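Open day talk, Sunday slot, speaker Sheena Purves
Notes to self, large type, do not read out the bits in brackets

Opening
Thank them for coming. Say the title again, slowly: "What I Learned at the Horell Open Day." (Ratih wanted a colon and a second half. She was overruled.)

I went expecting a robot arm behind glass and a man in a polo shirt. The man in the polo shirt was there. He gave me a sticker with my name on it, spelled Shina, and I wore it all day.

How many of you have been to one of these? Wait for hands. If no hands, carry on as if there were hands.

What the visit was
Horell makes software called Plisotent. It is meant to teach a machine to pick things up by giving it lots of recordings of people picking things up. People use a pair of grippers by hand, one left, one right. The recordings go off to be sorted, and months later a robot is supposed to know what to do with your junk drawer.

The brochure promised "a glimpse of tomorrow's workplace." Tomorrow's workplace has a quilted cover with stripes on it. Pause here. (Got a laugh in rehearsal. Ratih laughed. Ratih was the rehearsal.)

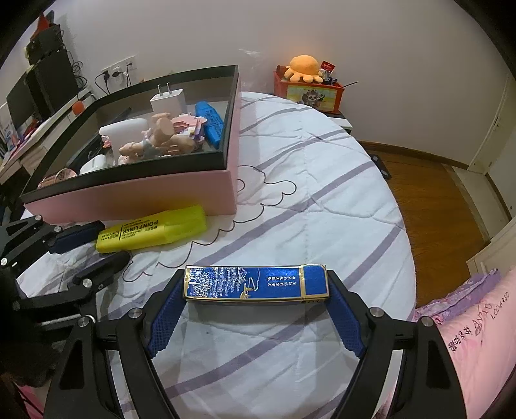 The work at hand: one gripper on the blue and gold box, the other at the highlighter.

Talk through slowly
Small flat box, held at both ends. Fine. Your hand does that without telling you. With a gripper you get two padded fingers and no thumb, and you start to respect your thumb.

Highlighter is the harder one. Anything long and smooth wants to turn. I dropped mine 9 times and was told this was "useful data." I have been called worse.

Mention the pink box full of odds and ends. The staff call this kind of thing clutter on purpose. At my house it is clutter by nature. If the machine only ever meets neat objects, it will be helpless in a real home by lunchtime.

Numbers, keep it short
The target for the day was 200 recordings. They kept 195. I asked about the missing ones and the man in the polo shirt looked at the floor.
(Don't say whose they were.)

Second half
Ask the room: what is the hardest thing here to pick up? Give them time. Somebody will say the remote. Let them have it, then make the case for the little earbud case. Small, white, on a white quilt.

Point out the remote is face down with no batteries in it. As a picture of modern life I could not have done better.
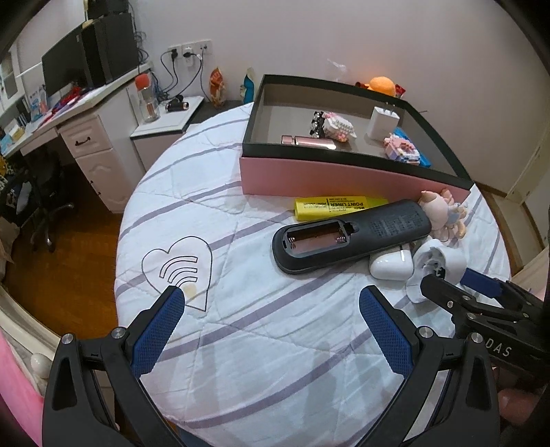

How long does it take to learn to use the grippers?
The staff allow 17 minutes of practice before they start recording.

Pullska and Purba
Two other firms had tables by the door. Pullska showed a slide deck about grip pads. Purba had cookies. Guess which had a line. (If short of time, cut Pullska, keep cookies.)

What I'd ask next time
Who decides when a pickup counts as good?
Does it learn my bad habits too? I lean to the left.
Can I have a go with the dishwasher?

Close
Next open day is in March, sign-up sheet is with Ratih Kusuma at the back. Wear sleeves you can push up. Check the spelling on your sticker.

Questions, then coffee. Unplug the laptop BEFORE walking off with it.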